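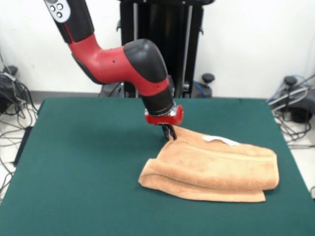 Folding towels: what a robot taught us about corners

Most towel advice comes from people with linen cupboards. What follows comes from a lab, where Khrystyna Stetsiuk and I spent the better part of a winter teaching an arm to fold bath towels and, in the process, found out how badly we had been doing it ourselves. I had been folding towels for decades with great confidence. The arm had no confidence at all and was soon neater than me.

The method, briefly. We tried 2 ways of teaching it. In the first, a person guided the arm through the whole fold from start to finish, over and over, and the software learned to copy. In the second, we cut the job into short moves (find a corner, pinch, lift, carry, lay down) and let the arm look again after each one before choosing the next. We gave both versions 495 attempts on the same pile of towels. The whole-fold version managed a tidy rectangle 8 times in its first 400 goes and then got slightly worse. The look-again version was folding most towels acceptably by the end, though it was slow enough that you could make tea, drink it and come back in time for the second half.

So, for those of you with hands:

Start at a corner, always. If you grab the middle of an edge the towel droops into a sort of hammock and you will spend longer rescuing it than you would have spent finding the corner. Rupert Auer, who marks our folds and is hard to please, could tell from the finished towel which ones had been picked up by the edge.

Pinch less than you think. A small fold of cloth between two fingertips is plenty. Our early grips took a great fistful and dragged the layer underneath along too, leaving a lump on one side. If your towels come out of the cupboard with a lump on one side, you now know how you are holding them.

Lift before you carry. Terry cloth clings to itself. Raise the corner a little, let the loops part company, then move across. Pulling sideways straight away shifts the whole towel and you lose your nice square start.

Stop and look after each fold. This made more difference in our tests than anything else we changed, including an expensive week spent on lighting. A crooked first fold cannot be hidden by the second — it is only made thicker. Open it out and do it again.

Use a surface with some grip. On bare worktop the bottom layer skates about. Felt is good, a blanket over the kitchen table does nearly as well, and a bed is too soft unless you enjoy smoothing things twice.

Tuck the label in. The arm kept mistaking labels for corners, with great persistence. You won't, I hope, but a label on the inside of the last fold looks better on the shelf.

Don't chase a perfect edge. We allowed the lower layer to stick out a finger's width past the upper one and still called it folded. Thick towels have round corners whatever you do, and if you put the stepped side to the back of the shelf no visitor will mention it.

Fabric softener is a mixed blessing. Softened towels were harder for the arm to pinch, as the cloth slid out of its fingers. Half the usual dose was fine.

A few readers asked after our March write-up whether any of this works for fitted sheets. Afonso Godinho tried one on the arm over a lunch break. He has gone back to towels, and I would suggest you roll yours into a ball and shut the door quickly, as before.

Flannels, on the other hand, are easy: one fold, look, second fold, done. Tea towels crease if you leave them in the basket overnight, so do those first and leave the bath sheets till last, when you've got the whole table to yourself.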